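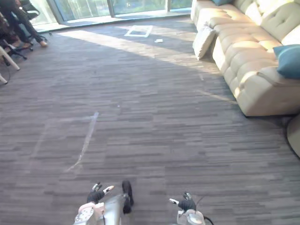 ## Session 7: comparing hands on soft objects

Module leader: Tarek Hamdan. Lab support: Čestmír Mikuš. Bring your notes from session 6, as we start from the grasp table you filled in there.

So far you have only gripped rigid blocks. Cushions are harder to score. They change shape under load, the edge is not where the depth map puts it, and a grasp that looks firm can slide along the cover once the arm lifts.

### What we compare

| | Gripper pair | Multi-finger hand |
|---|---|---|
| Approach | pinch a corner or edge | press, then close |
| Main view | head camera | wrist camera |
| Usual fault | cover slips, filling stays | fingertip drags the fabric |

Run 8 trials with each. Start every trial from the same arm pose and write down the pose number. If you change the closing speed, begin a new sheet.

### Reading the wrist view

The head camera is good for choosing a target and poor for judging contact, as the hand often hides the part you need. From the wrist you can look for the dent where a fingertip meets the cloth.

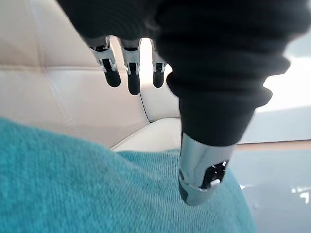 A dent shows contact but says little about force. Compare it with the logged motor current before you mark a trial as "firm". Vávra's rule from last year was to ignore the first 42 samples after contact, and we keep to that. Set the log buffer to 2000 samples or the end of the lift will be lost.

Bright window light is a problem for both cameras. Fix the exposure by hand and note the value. Auto exposure will shift between trials and your contact labels will shift with it.

### Target choice

Score cushions on the seat and on the floor separately. An upright cushion gives you a free top edge, but it may tip before the fingers close.

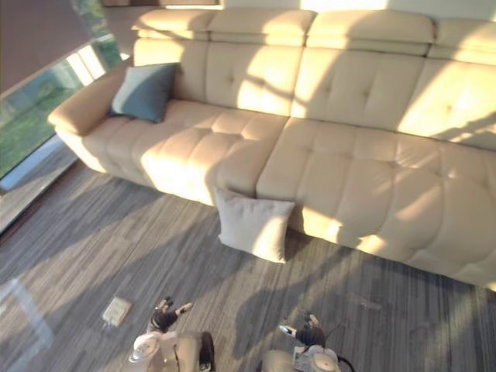

*Fig. 2. Head camera view with both grippers open; light grey cushion upright against the sofa front.*

### To hand in

- both trial sheets, with pose numbers
- one plot of current against time for each hand
- half a page on which hand you would choose for cushions, and why

Sheets go to Čestmír by Tuesday.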